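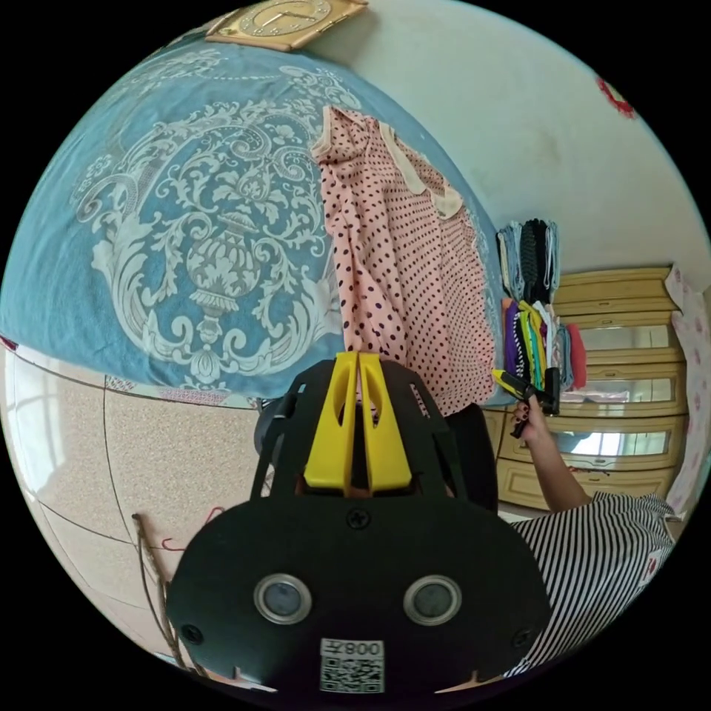
4.2 Use of the kit in homes

The Flevevau kit is sold by Ollulard as a complete package for recording household handling tasks. It consists of a hand-held gripper with a trigger, a wide-angle camera, a charging dock, and a one-year license for Muvum, the software that sorts and checks the recordings. We reviewed the kit as a buyer would receive it. The supplier gave no training beyond the printed guide, and we made no changes to the hardware. We had two complete kits on loan and placed them in 15 homes in turn.

Laundry was chosen as the main task for this part of the review. It calls for a lot of different grasps, and the objects change shape as soon as they are touched. It also takes place in small bedrooms, where there is less room to move than in a lab. Participants were asked to fold and stack clothing on whatever surface they normally used. We did not tell them how to fold.

Figure 2 gives a view from the gripper camera in one of the bedrooms. The two slotted yellow fingers are close together in front of a pink polka-dot garment, and folded clothes are stacked beside a light wooden dresser. The lens is wide enough to take in the bed, the floor, a window, and a person's arm in a striped sleeve in a single view. This is the strongest feature of the kit. With a narrower lens, most of the view would be cloth whenever the gripper is near a garment, and there would be little left for the software to track.

The width of the lens has a cost. Straight lines bend strongly away from the center, and the room often sits at an angle because the camera turns with the wrist. Muvum corrects for both, but the correction depends on a calibration file that must match the individual unit. Each unit is identified by a QR code and a number on a white sticker on the housing (008 in Figure 2). The number has to be typed in by hand when a session is set up. Twice it was entered wrongly, and the software accepted the wrong file without a warning. The error was found only when the tracks were plotted. We recommend that buyers scan the code with a phone and keep a written list of which unit went to which home.

Finger shape and grip. The fingers are flat and tapered, with a long slot through each. They close evenly and can pick up a single layer of thin cotton from a pile with some practice. Thick hems and ribbed knits were easier. Slippery linings were the hardest material and often slid out when the participant lifted quickly. The color of the fingers was useful when we labeled recordings, as yellow stands out well against most clothing. It was less useful in stacks that already held yellow items. In those recordings Muvum sometimes placed the fingertip on a garment, and the label had to be moved by hand. Ollulard sells the fingers in one color only. The comparable kit from Tokgöz offers a choice, although its fingers are shorter and we found them worse on cloth.

Mirrors and windows. Bedrooms often contain both. A mirrored panel on a dresser or wardrobe gives the tracker a second, false set of points, and these move in a different way from the rest of the room. In most sessions this had no visible effect. In the smaller rooms, where a mirror could take up a large part of the view, the track drifted during slow movements. Bright windows caused a shorter loss of detail when the gripper turned toward them. Drawing a curtain fixed the second problem. For the first, we hung a towel over the mirror where the participant agreed to it.

Fatigue. The housing is wide and puts the weight ahead of the hand. The printed guide suggests sessions of 12 minutes followed by a break. Our participants kept to this without complaint, but several said that the forearm was tired by the end of the last session. Those with smaller hands had to stretch to reach the trigger and tended to support the housing with the free hand. This matters for laundry, where the free hand is also needed to hold cloth flat. A smaller grip is listed in the Ollulard catalog as an accessory. It was out of stock during the review and we have not tested it.

Privacy. A wide view of a bedroom records far more than the task. Clothing, wall decorations, clocks, and furniture all appear, and so do other people who come close. The blurring tool in Muvum covers faces and leaves everything else as it is. We asked each household to look through its own recordings before we copied them, and we deleted any part they wished to leave out. The kit has no function for this. We did it on a laptop with an ordinary video player, and it was the slowest part of every visit. A buyer planning work in private homes should allow time for it when comparing prices, as neither the Ollulard quote nor the one we received from Tokgöz includes it.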